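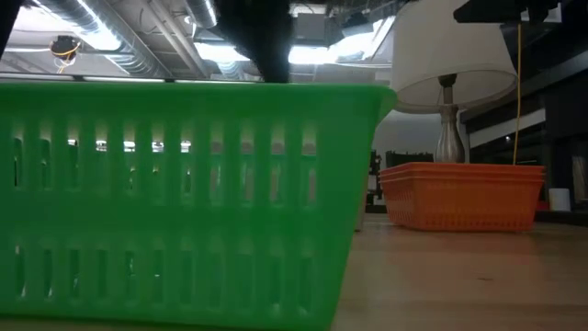
Green basket, slotted sides

Subject: Re: [ronmont-swap] Baskets or boxes for the seed potatoes?

Hello all,

Replying to the question from last night. I have left the original in so people on the digest can follow.

> We are taking over the potato table at the September swap from the
> Ambrose Street group and I have never stored seed potatoes for more
> than a few weeks. Last year's lot was kept in lidded boxes in the
> basement of the Petero building and a good part of it went soft
> before planting. Do people use baskets, paper sacks, or something
> else? Also, does it matter if the light gets in? I have read both
> that it does and that it doesn't. And how many should we plan on
> per household?

Lidded boxes are the first thing I would drop. Potatoes give off moisture the whole time they are in storage, and with a lid on it has nowhere to go. If you have to use the boxes because you already own them, leave the lids off and put newspaper in the bottom. Change the paper when it feels damp.

I use plastic baskets with slots in the sides. The color makes no difference. What you want is openings on all the sides and a rim stiff enough that you can lift the thing full. I had some cheap ones where the rim folded the first time I picked them up, and that was a bag of Tunel all over the garage floor. Paper sacks are fine too, but you can't see into them, and one bad potato at the bottom will take its neighbors with it before you smell anything.

On the light, both things you read are right. They are talking about different stages. Potatoes for eating want dark, always. If they go green, don't eat them. Seed potatoes want dark for the long part of the winter and then light for the last few weeks before planting, so that the sprouts come out short and thick. In the dark they grow long white sprouts that snap off when you handle them. A slotted basket will let light through the sides, so for the winter part I throw an old bedsheet over the stack. Don't use a tarp, you are back to the lid problem.

Temperature matters more than any of this. The Petero basement has the boiler on the other side of the wall, and I would guess that is what finished off last year's lot as much as the boxes did. If there is any way to use the north room instead, ask. Cool but above freezing is what you are after. Mine go in an attached garage against the house wall, and on the coldest nights I bring them into the mudroom.

Layers: I go 2 deep while they are in storage and a single layer once they are in the light. You can pile them deeper if you are short on space, but then you have to turn them over every couple of weeks to check, and I know I won't do it.

For the count, last year we gave out more than 1,000 seed potatoes over the one morning and the table was bare well before noon. We had 70 households signed up ahead of time and a fair number who just walked in. I would set a limit of 28 per household on the sign-up sheet and hold it there until the last hour, then let people take what is left. Whoever ran the table before me had no limit, and the first few people in line went off with full wagons.

A few other things while I am at it:

– Label the basket and also put a tag in with the potatoes. Marker on plastic rubs off. We had one batch last year that was either Tunel or the other yellow one, and we ended up giving it out as "yellow."

– Brush the dirt off, don't wash them. If somebody brings in washed ones, spread them out to dry before they go anywhere near the rest.

– Keep the apples away from them. I know the apple table likes to share the storage room. Apples make potatoes sprout early.

– Anything with a sunken dark spot or a bad smell goes in the trash. Please don't put it in the compost at the community plots.

I have six baskets I can lend for the swap if somebody can pick them up, I don't have the truck any more. They nest, so a regular car trunk will do. I would want them back by the end of the month for the squash.

Does anyone still have the scale from the spring swap? It was not in the closet when I looked.

--
ronmont-swap mailing list
To leave the list, send a blank message with "unsubscribe" in the subject line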